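プリルンホルムの郵便局

七月に、私はプリルンホルムという町の郵便局で働き始めました。海から遠くない、小さい町です。駅の前にパン屋と時計屋があり、その隣が郵便局でした。

局長は私に鍵を二つ渡しました。一つは正面の扉の鍵で、もう一つは地下室の鍵です。

「地下には、届かなかった手紙があります。一日に少しずつ、宛先を調べてください。」

地下室は乾いた紙の匂いがしました。棚は天井まであり、台帳の最後の番号は1,437でした。いちばん古い手紙は、52年前の消印です。インクは薄い茶色になっていましたが、字はまだ読めました。

私はこの国の言葉を学校で習いましたから、古い書き方は苦手です。辞書を机に置いて、一通ずつ、住所だけを声に出して読みました。トリストン通り、橋の下。トリストン通り、黄色い門。そのような住所がたくさんありました。けれども、町の地図にトリストン通りはありません。

昼休みにパン屋の主人に聞くと、彼は粉のついた手を止めました。

「川の向こうにありましたよ。水が来て、みんな丘の上へ移ったのです。名前だけ、持って行くのを忘れたのでしょう。」

午後五時に窓口を閉めてから、私は手紙を一通だけ鞄に入れて、丘へ歩きました。規則では、配達は朝にするものです。局長は私の鞄を見ましたが、何も言いませんでした。

丘の道は思ったより長く、途中で二回休みました。下のほうに川が見えました。岸には草が高く伸びていて、道があった場所は分かりません。羊が一頭、私の後を少しついて来て、それからやめました。
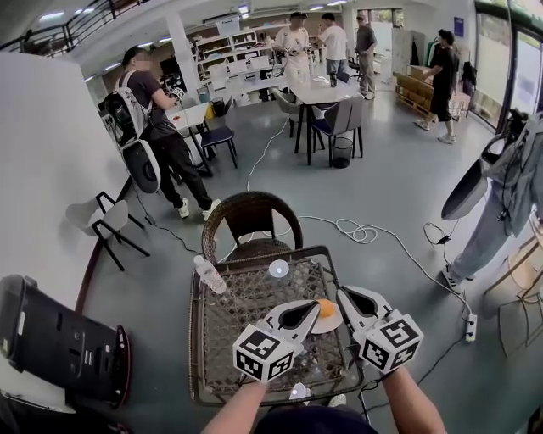
コルテレント

丘の上の家はどれも白い壁でしたが、一軒だけ、黄色い門がありました。新しいペンキではありません。門の板は曲がっていて、ほかの場所から運んで来たもののように見えました。

ベルを押すと、背の低い老婦人が出て来ました。私は帽子を取り、練習した文をゆっくり言いました。

「遅くなりまして、申し訳ございません。お手紙でございます。」

老婦人は封筒の表を見て、裏を見て、また表を見ました。それは彼女の姉に宛てた手紙でした。姉はもう町にいないと、彼女は言いました。

「持って帰りましょうか。」

「いいえ。姉の代わりに、私が怒られましょう。あの人は返事の遅い人が嫌いでした。」

彼女は封を切らずに、手紙を玄関の時計の下に置きました。それから台所へ行き、冷たいお茶を一杯くれました。私は立ったまま飲みました。甘くて、少し塩の味もしました。

帰り道は暗くなっていました。郵便局の地下の窓に、明かりがついているのが見えました。局長が椅子に座って、私の辞書を開いていました。

「次は、橋の下ですね。」と局長は言いました。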